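Gripper notebook, April, bench 2

Two-finger vs. the Tredis pads, continued. Started 4 p.m., which was optimistic.

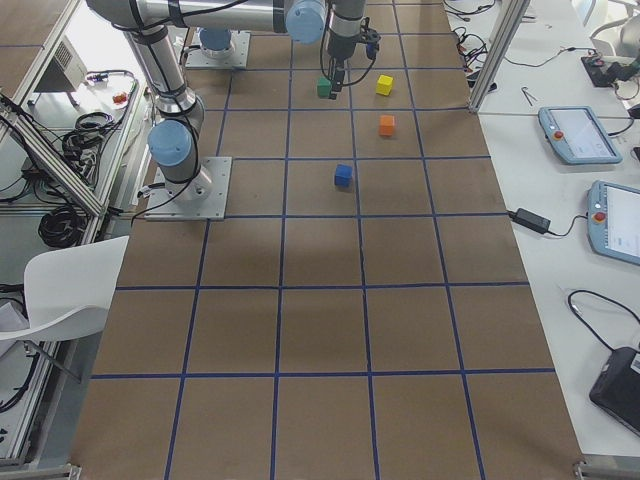 Black two-finger gripper over the green cube, far row. Other three cubes waiting their turn.

Setup is the same as last time: blue tape grid, four cubes, McKinnon script picking in the order green, yellow, orange, blue. Only the near arm is running. The other one stays parked until I trust the shared-zone limits, and I wrote those limits, so it may be parked a while.

Stock fingers first. 82 picks, 6 misses. Four of the six were on yellow. I blamed the cube, swapped it with orange, and the misses stayed in the same cell. Apologies to the cube. Touched up that waypoint by 2 mm and ran the cell again, no misses, though I quit early enough that this proves very little.

Tredis pads second. They grip beautifully. They also let go late, so the cube rides up a little on one finger and lands crooked. Fine if you want crooked cubes. Opening wider before the retract helps, at the cost of bumping the neighbor when yellow and orange sit this close together. Moved them apart for the last batch, then moved them back, as that felt like cheating.

Drivness controller build: the speed override resets to full after every e-stop. Found this out the exciting way. Until Flulside sends the patch, check the pendant before you hit resume. Check that it's the right pendant, too. They look identical and I have now jogged the wrong arm twice. Putting a label on each one tomorrow, as promised in the last two entries.

Cable loop at the wrist still wants more slack on the far row. Added a tie, didn't like it, cut it off.

To do:
Rerun pads with slower release
Labels (see above)
Near rows, none tested yet with either set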